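Ticket 712: Cell stops with "part not seated" when the part is seated
Opened by: Gonzalo Requena
Assigned to: Giang Mạc
Product: Moya cell controller, Sulley gripper package
Priority: was Low, changed to High by reporter
Status: Open (was Closed, reopened by reporter)

Gonzalo Requena wrote:

Reopening this. It was closed with the note "resolved by recalibration" and I don't agree that anything was resolved. The cell ran clean for one shift after the recalibration. It also ran clean for one shift after we rebooted it, and for one shift after somebody wiped down the bench. I could close the ticket on any of those.

The job is CPU swap on server boards. The arm takes a processor from the gray holder plate, carries it to the board and sets it in the socket. It also does the reverse. The fault comes up in both directions. Moya throws "part not seated," the arm stops where it is, and an operator has to clear it by hand. Out of the last 133 cycles we had 7 of these. In 2 of the 7 the fingers opened before the stop, and that's the part I care about. A nuisance stop is one thing. Letting go of a processor over an open socket is something else, and I want it handled as a separate problem if it has a separate cause.

Controller log is attached to the ticket. I left the gaps in it alone.

Giang Mạc wrote:

Thanks for the log. A few questions before I escalate.

Was the finger width taught again after the last pad change? Is the seating check using finger position, or finger position plus force? And did the two openings happen at the plate or at the board?

My first guess is still calibration drift. If the plate has shifted a little against the frame, the fingers close off center on the part, the closing width reads wrong, and the controller decides the part isn't where it should be. The Kikport sites that reported this message all had a loose plate.

Gonzalo Requena wrote:

Width was taught again, yes. Twice, once by me and once by your field person. Same number both times.

Seating check is position only. Force was turned off when the cell was installed because it was "too sensitive." I have that in an e-mail.

One opening was at the plate, one was at the board. That's why I don't buy the loose plate. The board doesn't sit on the plate. If the plate had moved I'd expect trouble at the plate and a clean run at the board, and the log shows stops at both. I put a wrench on every fastener I could reach on the plate anyway. None of them turned.

I can't speak to what Kikport had. I'd like to know if anyone there checked the fix after the first day.

Giang Mạc wrote:

Fair point on the board. Could you send wrist camera views from the plate and from the socket? I'd like to see where the fingers land on the part in each place.

Gonzalo Requena wrote:

Attached. First and third are at the plate, second is at the socket.
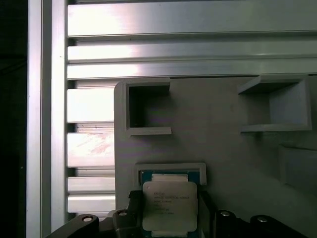
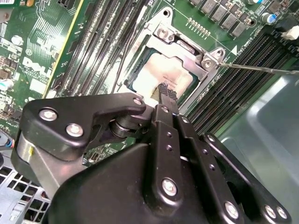
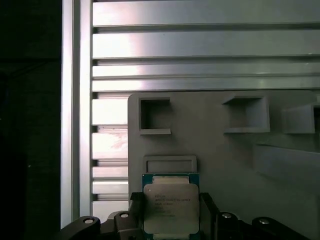 Before you tell me it's lighting: the seating check doesn't use the camera. I went through the config line by line and there's no vision step in it. So glare off the lid or the rails can't be what trips "part not seated," unless the config I've been given isn't the one that's running. If that's possible, please say so now.

What I'd like back from you:

1. The actual threshold for the seating check, as a number. The manual says "factory set."
2. What the controller is supposed to do with the fingers on this fault. The manual says they hold. Ours held five times and opened twice.
3. Whether the finger open command can come from anywhere besides the main program.

Giang Mạc wrote:

On 3, yes. The recovery routine can send it. It's meant to wait for the operator to confirm first. I've asked engineering if a stale confirm from an earlier stop could still be sitting in the queue. I don't want to promise that's it.

On 1 and 2 I need to get back to you. In the meantime please turn the force check back on and set recovery to manual.

Gonzalo Requena wrote:

Both done on 1 July 2020, start of shift. We're also keeping hands out of the cell until the arm is powered down, which adds nearly a minute to each stop. I'm logging that time against this ticket.

The stale confirm idea is the first one that would fit both openings. I still want to see it happen on purpose. If engineering can load the queue and make the fingers open on a test bench, I'll believe it. If they just ship a patch and the fault goes quiet for a shift, we're back where we were.

Pestuseck did our electrical install, and I've asked them to check the gripper output wiring so that's off the list too.

Do not close this one without asking me.

Giang Mạc wrote:

Understood. Auto-close is off for this ticket. Waiting on engineering.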